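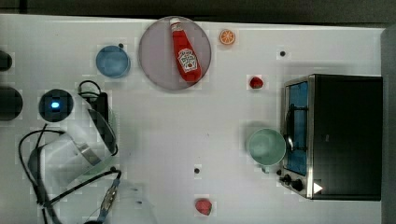 Zulu Street community kitchen gets its new sink, and then some

9/8/26

Well, the sinks are in! If you've been past the old Pinard Hall lately and wondered why the side door was propped open and somebody was swearing at a pipe, now you know. The Zulu Street kitchen is open again after being shut since February, and I went down for the first lunch because I live two streets over and I was hungry.

For anyone new to the neighbourhood, the kitchen does a pay-what-you-like lunch and lends out its benches to whoever wants to cook in bulk. It closed when the hot water system gave up and took a good bit of the floor with it. I'd half expected it to stay closed, to be fair. Halls like this one tend to get a sign on the door and then a newer sign over the first sign.

Ayanda Ndlovu has been running the place for 7 years and she was the one who went after the money. The council put in $2,000, which sounds decent until you price a commercial sink, and the rest came from a raffle, a very long garage sale and Vatard Plumbing knocking $800 off their bill. "I rang them so often the bloke started answering with my name," she told me, while handing me a tea towel. I'd only come to ask questions but I dried up for half an hour, so there you go.

There are three sinks now where there used to be one, and the new one by the window is deep enough for the big stockpots. The floor's been redone in a grey that won't win any prizes. The oven is the same old oven (you still have to lean on the door).

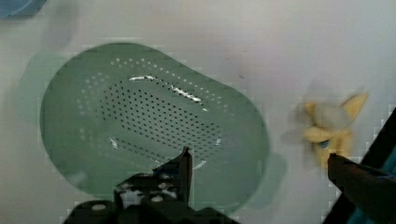 Lunch was pasta with peas and a lemony sort of sauce, bread from Nado Bakery up the road, and rhubarb crumble that was gone by the time I got to the front of the line. I'm told there'll be more crumble next time. I'll be getting there earlier next time.

The bulk cooking sessions start up again next month and they've changed how you book. It used to be a clipboard on the wall, and the clipboard was a disaster, with people crossing each other out and one family somehow down for the same bench twice. Now you leave your name and phone number at the counter during lunch and Ayanda rings you back. You get a bench for three hours. Bring your own ingredients and containers, and please label anything you put in the fridge, as whatever's unlabelled goes out at the end of the day.

They could also do with some gear. A lot of the smaller stuff got packed up in a hurry when the floor went and not all of it has come home. Ayanda's asking for chopping boards, measuring jugs, decent peelers and any big pots with lids that still fit. No more mugs, she says, and she said it to me more than once. There's a whole cupboard of mugs.

The one thing still up in the air is the back step, which has a crack in it you could lose a shoe in. Council's had a look and hasn't come back with a date, so for now everybody goes in by the side door, prams and walkers included. The ramp there is fine.

Lunch runs from noon until the food's gone. Drop your spare gear at the counter, and if you borrowed the good ladle in February, Ayanda would like it back.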